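Bagages à batterie et trajets de nuit : les réponses d'Iveta Hubáček

Juin 2025

Iveta Hubáček voyage pour son travail entre les ateliers de plusieurs clients et dort plus souvent en train couchette qu'à l'hôtel. Elle tient un relevé de son matériel de voyage, poids compris, qu'elle met à jour au retour de chaque déplacement. Idrisa Lyimo l'a interrogée sur le choix d'une valise cabine, l'alimentation des appareils et la préparation d'un trajet de nuit. 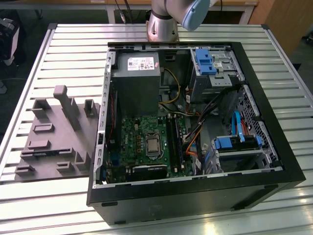
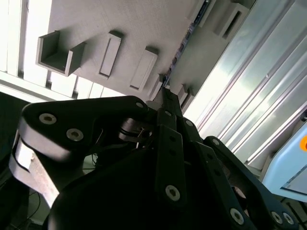 La première question portait sur la valise. Iveta Hubáček utilise depuis quatre ans le même modèle, une Fanis à coque rigide, achetée après la rupture d'une poignée télescopique sur le quai de Tronditz. « Je regarde d'abord les roues, dit-elle. Une roue vissée se remplace avec une clé ; une roue rivetée oblige à percer, et personne ne le fait en déplacement. » Elle déconseille les poches extérieures sur une coque rigide : la fermeture y travaille en biais et le curseur finit par s'ouvrir.

Pour les batteries externes, elle s'en tient à un seul bloc, un Mirnosix, toujours transporté en cabine et jamais en soute. La capacité imprimée sur le boîtier doit rester lisible. « À un contrôle, l'agent cherche la valeur en wattheures. Si elle est effacée, la discussion est courte et le bloc reste sur place. » Elle a recouvert le marquage d'un adhésif transparent en mai, après avoir constaté que les chiffres s'estompaient au frottement de la trousse.

Idrisa Lyimo lui a demandé si un adaptateur universel suffisait. La réponse est non pour les appareils chauffants. Un adaptateur modifie la forme de la fiche, il ne convertit pas la tension, et un sèche-cheveux de 2000 watts dépasse ce que la plupart de ces boîtiers supportent. « Je laisse le sèche-cheveux à la maison. Pour l'ordinateur et le téléphone, le chargeur indique la plage de tension acceptée, il faut la lire une fois et la noter. »

Sur les couchettes, elle réserve celle du bas lorsque le trajet comporte une correspondance avant le matin. Le bagage passe sous la banquette, roues vers la cloison, et la sangle reste accessible. Elle emporte 3 mètres de cordelette, un cadenas à combinaison et une lampe frontale à lumière rouge. Le sac de couchage est un Ghaffari en soie - 80 grammes de plus que le précédent, d'après son relevé, mais la couture du pied a tenu.

Reste la question des correspondances manquées. Elle conserve une copie papier des billets, avec les numéros de train et les heures de départ suivantes, « parce que le réseau mobile est souvent mauvais à l'endroit exact où l'on en a besoin ». Elle fait viser le retard par le contrôleur avant de descendre et garde le billet visé jusqu'au règlement du dossier. À Tronditz, le guichet international ferme avant l'arrivée du dernier train ; il faut alors passer par la borne du hall nord, qui n'accepte que les cartes.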